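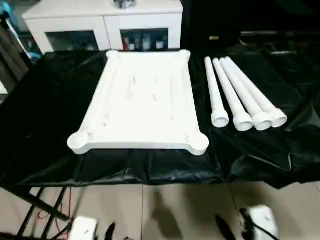 Couldn't the posters go up before the glass arrives, came the first question, from the back row, before I'd even got my pen out. So that's where these minutes start. The answer was no, the printer wants the final title first, and we still haven't got one.

Right, exhibition group, November meeting, upstairs at Trevau, kick-off at half past six (nearer quarter to, the urn was slow). I'm taking the notes again, so please shout if I've got you wrong. Last month's minutes were agreed with one correction: the film programme is on the Sunday, I'd put it down as the Saturday. Sorry!

Title. We went round this for ages. "Painted Light" was liked by most of the room but somebody pointed out that the library used it for their watercolours. "Drawn on Glass" got a warmer welcome, and I must say I like it very much. Agreed to go with that unless Bouchard object, as they're lending us the bulk of the lantern slides. I'm to write to them this week.

The loan. Bouchard have now offered 200 slides, up from the first list, all hand-painted, mostly fairy tales and a lovely run of comic ones with a sleeping man and a rat. We can't show them all — the light boxes hold 50 at a time — so the plan is to change them over halfway through the run. There was a grumble that people who come early will miss the rat. It was suggested the rat stays in for both halves, and this went through without a vote.

Insurance is still open. The lender's form asks for a value for each slide and we've been given one figure for the whole lot. I've asked twice. Carried over.

Light levels. Komholm sent their quote for the dimmable boxes and it's higher than we'd hoped, though it does include fitting. Long chat about whether we could make do with the old ones from the poster show. They run warm, and a couple of people were firmly against putting painted glass anywhere near them, so we're going with Komholm and finding the difference from the catalogue money. The catalogue shrinks to a folded sheet. I was a bit sad about that one, I'd already started on the introduction.

Film programme. Ello have confirmed the hall and the projectionist. We've picked 4 silhouette shorts, and the whole thing comes to 55 minutes with a gap for changing reels. The piano needs tuning first. Whether we have live music or a recording is put off until we know what the tuner charges.

School visits. Almost full already, which is cheering. The slide-painting table will use acetate and felt pens, no real glass, and we need more aprons than we've got. If you have old shirts at home, bring them along to the next meeting, any size.

Any other business. The side door at Trevau sticks and the slide crates are wide, so could whoever has the key to the front please tell me. Also the question of opening late on a weeknight: mixed views, back on the list for next time.

We stopped at ten past eight. Next meeting same room, same time, and I'll bring the biscuits.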